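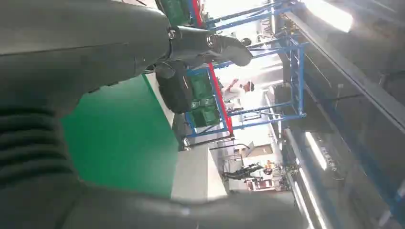 Skollau Storage and Workspace Group
Minutes of the November meeting

Present: Morag Lennox (chair), Niall MacKinnon, Azadeh Sadeghi, Dirk Meinecke (minutes)
Apologies: Jeanie Semple

1. The minutes of the previous meeting were approved.

2. Shelving. Ms. Sadeghi reported on the blue rack. It was agreed that green bins remain the standard – 27 more to be ordered from Drakemex.

3. Work surfaces. Mr. MacKinnon asked that the green surface be cleared at the end of each shift. Agreed.

4. Labels. Over 200 are still to be printed. Action: Mr. Meinecke.

The meeting closed at 4:10 p.m.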